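Collection notebook, Sondum household set
November, started 9.40

Picked up from where the last entry stopped. The plan for this block was the serving and tidying tasks at low height, which we have been putting off as they are hard on the back. Target for the block is 80 kept episodes. We had 17 going in, all from the first try at this, and I am not convinced by half of them.

Set-up as before: two hand-held grippers, one per hand, wrist view on each, head view on top. Clocks synced at start. Left gripper drifted again against the head view after the battery change, so I synced a second time and threw away everything recorded between the two. Note for whoever merges this: the Maltero folder has a gap in the numbering there. The gap is meant.

Calibration took longer than it should have. The finger width reading on the right gripper sat slightly above zero with the fingers shut. Re-zeroed, opened and closed it ten times or so, came back to zero each time. Put the old offset in the log in case the earlier episodes need correcting.

Main thing to settle today was how close we let the wrist view get to large pale objects. When the gripper goes in under a rim, most of what it sees is one smooth surface with nothing on it for tracking to hold on to, and the pose estimate starts to slide.
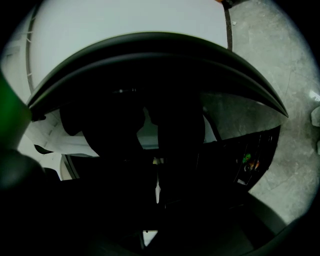

My rule for now: approach slowly, keep a bit of floor in view for as long as possible, and pause for a moment before closing the fingers. The pause costs time but it gives a clean stretch to re-anchor on. If the track jumps by more than a finger width at the grasp, the episode goes in the reject pile and gets done again. I don't want people repairing these by hand afterwards. We did that on the Costska set and it was still being argued over months later.

Also tried coming in from the side instead of from above. Tracking is better, but the wrist ends up at an angle our arm can't reach, so those episodes are no use to us however tidy they look. Deleted them.

11.15. Break, then food on plates. Exposure checked on the head view and locked. Leaving it on auto was a mistake last time - it hunts whenever a white plate comes into view, and the first second of each episode ends up washed out.

Order for each episode:
start with both grippers in view of the head camera
look at the target, then move
one task only, no correcting things on the way past
finish with both grippers back in view, hold still, stop recording

The third line is the one that gets broken. It is very natural to nudge something straight while you are there, and then the label says one thing and the hands do two.
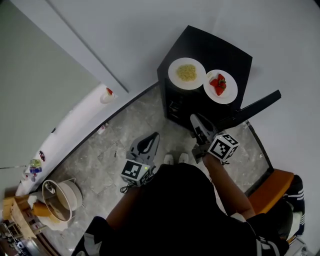
Marker visibility is the other limit. If a marker cube turns away from the head view for long, we lose the relation between the two hands and have only the wrist tracks to go on. For one-handed tasks that is fine. For two-handed ones I'm marking the episode as doubtful and letting the filter decide. Worth asking the Kiều people how they set their threshold, theirs seems less strict than ours and their policy trains all right.

Variation: move the start position of the feet between episodes, even by a step. The first batch was nearly all from one standing spot and the trained policy behaved as if the world began there. Same goes for the idle hand. In the early episodes it always hung in the same place, and I suspect the model was reading something into that. Today I let it wander a bit.

Labels are typed straight after each episode, short and in the same form: verb, object, where to. No adverbs. I found "carefully" in the old ones and took it out.

13.30. Upload running, slow. The running total across all blocks stands at 161 before filtering, which sounds healthier than it is. I expect the filter to be harsh on the rim grasps and fairly kind to the rest.

Still to do:
write the second sync into the episode header, not only in this book
new foam for the left handle, the old one has gone hard
compare pose error with and without the pause before grasp
check if the wrist exposure should be locked too
find out why the Maltero folder writes two copies of the calibration file

Left gripper on charge. Right one reads full but I don't trust it, so charge it as well before the next block.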